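Locaux : sacs réutilisés et crochets adhésifs

Le stock de sacs plastique de l'atelier Risela est passé à 200 pièces en juillet. Consigne de rangement : un sac par crochet adhésif, repère de ruban rouge juste au-dessus, les autres mis en boule dans le bac Bitik. 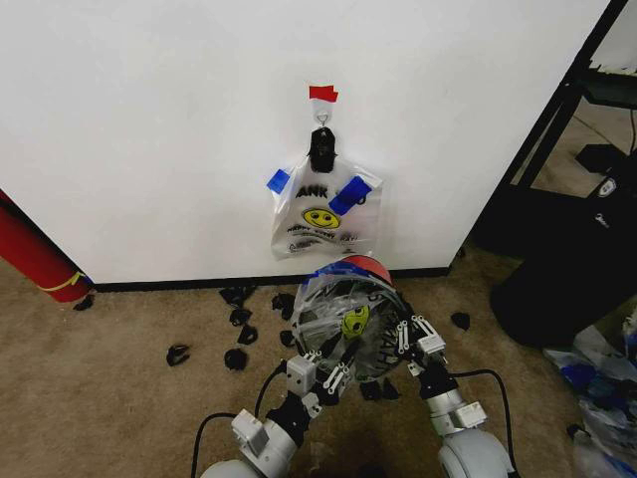 Kjell Solberg objecte que la mise en boule marque le film et qu'un pliage à plat prendrait moins de place. Remarque retenue : essai de pliage sur 30 sacs, format à définir.

La pose des crochets reste inchangée. Mur dégraissé, pression de 60 secondes, aucune charge le premier jour — le sac vide compte comme une charge.

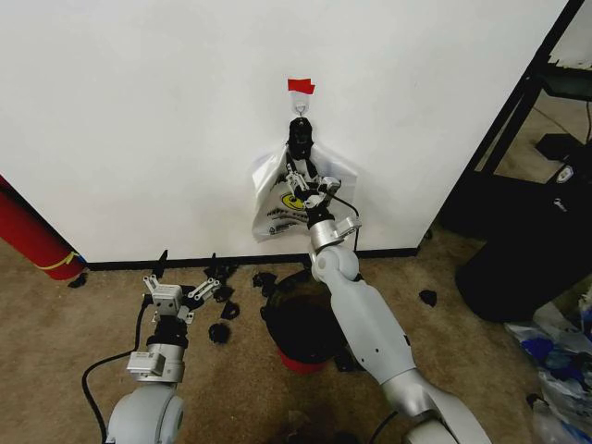 Le ramassage au sol se fait avant le passage de l'aspirateur. La moquette beige a l'avantage de rendre visibles les débris noirs, même petits, comme ceux éparpillés devant la plinthe. Les morceaux rigides vont dans le sac suspendu, la poussière dans l'aspirateur. Sac plein : fermer, décrocher, remplacer.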